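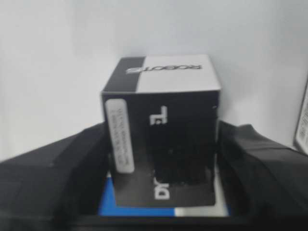

Keeping seed potatoes through the winter
Speaker notes, growers' evening, Clemlow
Justinas Vasiliauskas
July 18, 2019

Opening
Thank the hall for having us. Say that I farm at Wunton, that I grow seed potatoes and a bit of barley, and that tonight is only the potatoes. Questions at the end, but shout if a word makes no sense.

Where the losses come from
Most of what we lose in the store was damaged before it got there. Bruises from the harvester, skins that hadn't set, soil stuck to the tubers. Ask who checks drop heights on the elevator. Pause for hands.
Our old shed was a plain barn with straw bales down the sides. Warm at the top, cold by the door, wet in the far corner. The Žukauskas farm had the same kind of shed and the same wet corner.

Curing
Give the crop time to heal before pulling the temperature down. Keep it mild and humid, with gentle air. I used to rush this to save on fan hours and paid for it with rot in January.

Cooling and holding
Bring it down slowly. We hold at 36 degrees Fahrenheit once the crop is settled. Remind them this is seed. Potatoes for frying can't be kept that cold because the sugars go up and they brown in the oil.
Do not blow warm outside air onto cold tubers. Water will form on the skins. Say this twice.

Boxes or bulk
We changed to boxes. The store now takes 744 of them when full, stacked so the air slots line up. Leave a gap at the back wall. Bulk is cheaper to set up and fine if you have one variety. We have several, and Nostimon has to be kept apart from the rest as it sprouts early.
Label both ends of every box. A label on one end will always be facing the wall.

Checking
Walk the store every 2 days for the first month, then weekly. Use your nose. Put a probe in the middle of the stack as well as by the door. Write the readings in a book and leave the book in the store.
If you find a wet box, take it out and look at its neighbors too.

Costs
Electricity for the fans last winter came to 1273 dollars. That is fans and lights together, on one meter. I don't have a separate figure for the lights. Insulating the doors was the next job and should have been the first.

Before planting
Warm the seed up gradually before it goes on the grader. Cold tubers bruise easily. Clean the boxes as they empty, while there is still a hose out.

Questions
Someone will ask about sprout inhibitors. Not on seed, and not in a store that will hold seed later. Residue stays in the wood and the concrete.
Handout with the record sheet is on the table by the door.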